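Wosow Chores: two-arm cleanup recordings

README, version 11

What this is

Wosow Chores is a set of 4000 recordings of two robot arms doing small household jobs on a table. We put it together to help answer a plain question: can a machine clean up after a meal or a messy hobby yet, without a person stepping in? So far our answer is sometimes, and slowly.

The set is split by job. The dustpan part has 800 recordings and is the one most people download first. Wiping, folding and sorting make up the rest.

The dustpan part

Both arms carry two-finger grippers. One arm holds the dustpan by its handle and the other is free to handle the pieces. Trays lined with black plastic bags sit on either side of the mat, and the pieces include yellow sponge and bits that look like bread. 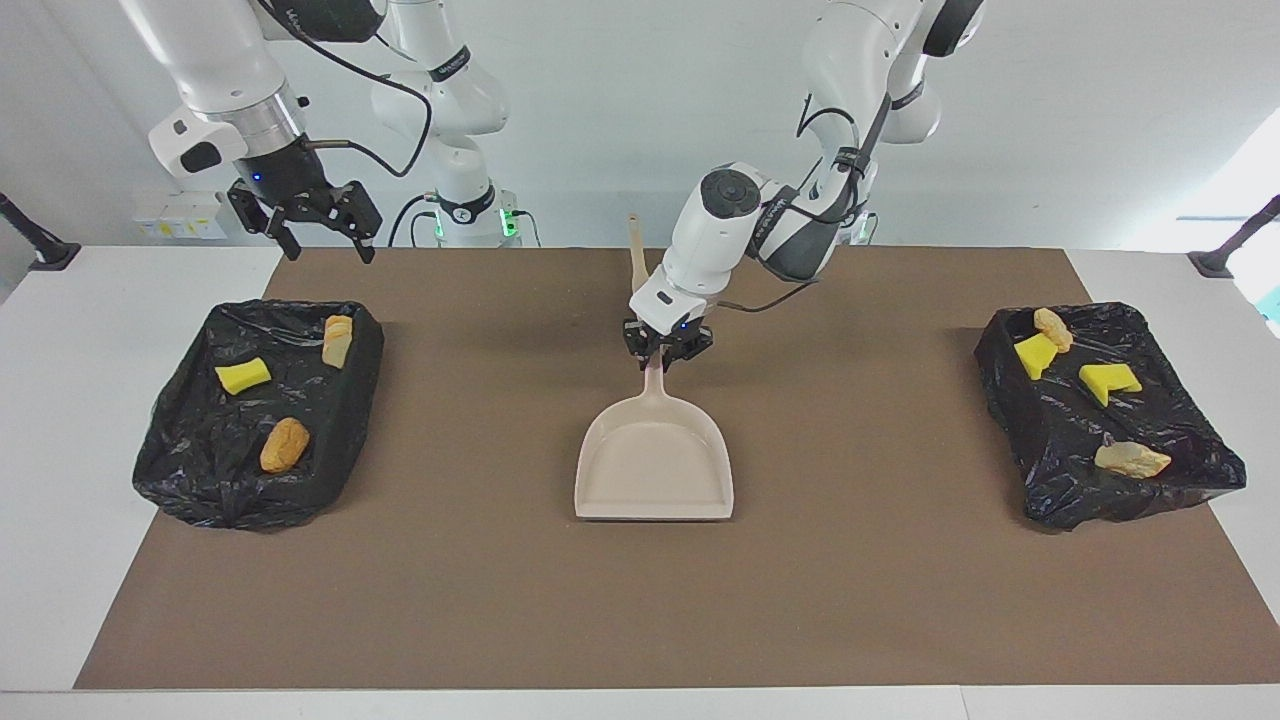
Zoron wrote in to say that picking up a dustpan is the easy half of the chore, and that anyone testing a home robot should score what is left on the surface afterward. Their own trials at Sarmiento did well with big pieces and badly with crumbs, and they asked us for a crumb score.

We agree with most of this. The current score only counts pieces larger than a thumbnail, so a run can pass with a dirty mat. A crumb score is planned but not in this version.

Files

Each recording has its own folder with the video, the joint positions for both arms, the gripper openings and a short text label. Labels were typed by hand and some have spelling mistakes. Of the dustpan recordings, 700 are for training and the remainder are held out. Please don't train on the held-out folders — scores from such runs can't be compared with ours.

Known problems

Light from the window changes through the day, and models trained only on morning recordings do worse after 4 p.m.
Soft pieces change shape when gripped. The labels don't record this.
Failed runs are kept and marked "fail" in the label file. Dropped pieces are the usual cause.

Use

Free for research and teaching. For use in a product, write to Zesex first.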